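Final Report: Picking Up Laundry with a Two-Finger Gripper

Robotics project course, Favham
Vasanthi Marikar and Ida Voß
Submitted Sep 1, 2022

1. Aim

Our task was to get a robot arm to pick up clothes that have been left on furniture and put them into a laundry basket. The course brief left the choice of object open. Most groups chose boxes or cups, which keep their shape when gripped. We chose clothes as we wanted to see how far a simple gripper could get with something soft.

We did not try to fold or sort anything. A run counted as a success if the garment ended up in the basket with no part of it touching the floor.

2. Equipment

The arm was the one shared by all groups in the Stultville lab, with the standard parallel gripper. We used the small camera at the wrist and no other camera. The control program was written in Python on top of the course library. Vasanthi wrote the part that finds the garment, and Ida wrote the grasp and release steps.

We called our program Tallska. The earlier version, Mishra, is kept in the same folder but should not be used, as it has a fault in the release step.

3. Method

We first moved the arm by hand through the whole task and recorded it. This gave us 872 usable recordings. From these we took 3,000 still pictures and marked a good grasp point on each one. Marking took much longer than planned and pushed the rest of the work back by two weeks.

The program looks for a raised fold near the middle of the garment, lines up the fingers on either side of it and closes them slowly. If the fingers close all the way, it assumes it has missed and tries again, up to 4 times.

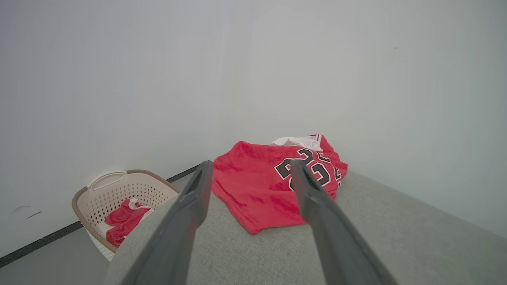 Figure 1. View from the wrist camera, with the red jersey between the fingertips and the basket to the left.

Sports shirts were harder than we expected. The printed numbers confused the first version of the fold finder, which took the white outlines for the edges of folds. We added more pictures of printed clothing to the training set and this helped, though it did not cure the problem.

4. Tests and results

We ran 50 tests with the final program. Plain cotton T-shirts gave the best results. Thin mesh shirts often slipped when the arm lifted, and a sleeve or hem sometimes caught on the rim of the basket on the way in. In those cases the arm let go too early — the program had no way of knowing that part of the shirt was still outside.

Changing the closing speed made little difference. Lowering the fingers a few millimetres further before closing made a clear difference, but if they went too low they pressed into the cushion and the arm stopped itself.

5. Further work

The release step should check the rim of the basket before the fingers open. We would also like to try softer fingertips, which were on order but did not come in time. The next group can have our marked pictures, and Ida will be in the lab until October to hand over the code.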